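How to Keep the Official Scorebook at a Recreational Basketball Game

Clokesville Recreation Basketball League - Guidance for Table Officials
Prepared by Rui Garcia, League Operations
Revised 20 June 2020

Every game played under league rules requires an official scorekeeper at the table. The scorebook is the only record used to settle a question about the score, the foul count or the number of timeouts remaining. The procedure below applies to all adult and youth divisions, including the March playoff rounds.

Before the Game

Arrive at least 17 minutes before the scheduled tip-off. Report to the referee, then take the center seat at the table. The timer sits to your right. Team staff may not sit at the table at any point during play.

Obtain a written roster from each coach. Copy the names and jersey numbers into the book in ascending numerical order, visiting team on the left-hand page. Ask each coach to check the page and initial it. Once the referee has signed the book, a name may be added only with the referee's permission, and the addition carries a team technical foul.

Mark the five starters for each team with a small "S" beside the jersey number.

Pens, whistles, spare cards and the possession arrow are kept with the table equipment at each gym. Return all items to the storage tubs after the last game of the day.

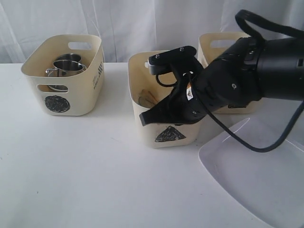 Storage tubs with handle cutouts. The tub on the left holds two metal cups.

Recording Baskets

Use the running score column for every point. The marks are as follows:

A two-point basket is written as "2" beside the player's number, and the new team total is crossed with a single diagonal line.

A three-point basket is written as "3", and the new team total is circled.

A free throw attempt is drawn as an open circle. Fill in the circle if the attempt is good. Leave it open if it is missed.

Enter the basket as soon as the referee signals it. If you did not see which player scored, record the points in the running column first and ask the referee at the next dead ball. Do not ask the benches.

A basket scored by accident in a team's own goal is credited to the opposing team. It is entered in the running score with a short note in the margin, and no player is credited.

Recording Fouls

Each player has five boxes. Write "P" for a personal foul and "T" for a technical foul, followed by the quarter in which it occurred. At the same time, cross off one box in the team foul row.

Notify the referee at once in either of these cases:

A player has committed a fifth foul.
A team has committed its seventh foul of the half. The opposing team then shoots the bonus.

The notice must be given by sounding the horn while the ball is dead. A late notice does not cancel the foul - the referee will decide how play is resumed.

Timeouts and Possession

Write the time remaining in the next open timeout box and repeat it aloud to the timer. When a team has used its last timeout, inform the referee, who will inform the coach.

Change the possession arrow only after the throw-in has been completed. Errors with the arrow are the most frequent cause of stoppages in our league, and both table officials should confirm the direction aloud each time.

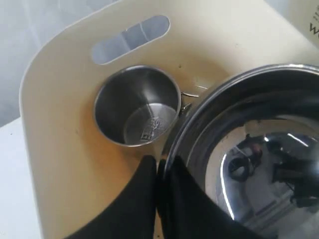
A small steel cup, seen from above.

Correcting an Error

Never erase an entry. Draw one line through it, write the correct entry beside it, and initial the change. If the scoreboard and the book disagree, stop at the next dead ball and call the referee to the table. The book prevails unless the referee has knowledge that allows a different ruling.

Suppose the book shows Wandley with 69 points and the scoreboard shows 67. The scorekeeper counts the crossed and circled totals in the running column, then adds the individual player lines. If the two sums agree, the scoreboard is changed.

After the Game

Draw a double line beneath the final total for each team. Add the points by quarter and compare the result with the running score. The referee signs the book, and from that moment the result is final except in the case of a written protest.

Submit the result through the Cletum results page before leaving the gym. Enter the game number from the top of the sheet (for example, 1334), both team names and the final score. Please take care with accents in team names - Leitão should be entered with the tilde so that the standings update correctly.

Leave the original sheet in the book. The yellow copy goes to the winning team and the pink copy to the losing team.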